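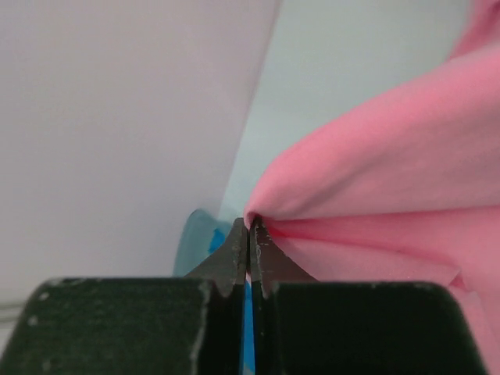

Povilas Raudsepp asked whether the textile store could be signed off with the rear fire door still sticking, and was told it could not. The door stays an open item until it releases on one push.

Bukside fabric store — quarterly safety check, January

1. Rear fire door. FAIL. Binds at the head of the frame. Hinge packing to be adjusted by Zariņš.

2. Aisle width. PASS. Clear on both sides of the cutting table.

3. Sprinkler clearance. FAIL. Rolls on bay 16 stacked too high. Take down the top layer and re-mark the limit line on the upright.

4. Extinguishers. PASS. Pins and tags in place. The unit by the goods lift has no wall sign — order one.

5. Racking. PASS with comment. Beam 42 has a dent of over 3 mm. Measure again at the next check.

6. Emergency lighting. NOT TESTED. Key switch locked, key held at Zederport.

7. Offcut bins. PASS. Lids fitted. Emptied daily at 15:00 according to the sheet.

Comment, Jhonatan Grajales: item 3 was also raised last quarter. Please put a name against it this time.

Items 1, 3 and 6 go back on the Drarkex list.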